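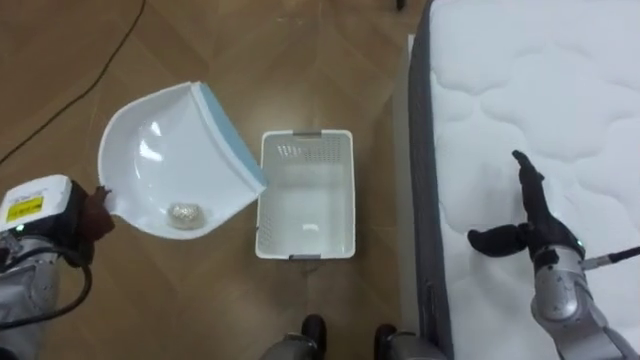 Session 2: Writing the Celebrity Profile
Handout, February 26, 2025

Welcome back, everybody! Last time we talked about getting the interview in the first place, and tonight we get to the part I love most, which is sitting down afterward with a messy transcript and trying to find the person in it.

Your reading is the Wolde cover story on the singer from Tetari (it ran in the June issue, and there are copies in the folder). It comes to 1105 words, so it's a quick read, but please go through it twice - once for pleasure and once with a pencil. Mark every place where the writer lets her subject talk, and every place where she steps in and tells us something herself. Then bring the Skumeo piece on the same singer and we'll put them side by side. 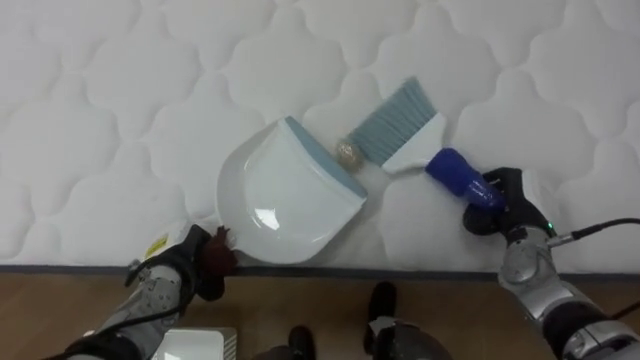

Detail is where most first drafts go soft. A profile writer gets maybe an hour in a hotel suite with a publicist hovering, and then comes home and writes that the room was "cozy" and the star was "down to earth," and I learn nothing at all! Give me the thing you saw. A white dustpan lying on a quilted mattress, with a pale blue strip along its lip, will hold my attention far longer than "a few household items" ever could. Write it down while you're there, too, even if you feel silly doing it.

For next time

Write an opening of about 300 words for a profile of any performer you've seen live. No birthplace and no awards in the first paragraph, please.

Read the Zakitia interview, starting on page 216. The questions are printed in full, so notice how short the good ones are.

Drafts can go in my mailbox or you can hand them to me at the door.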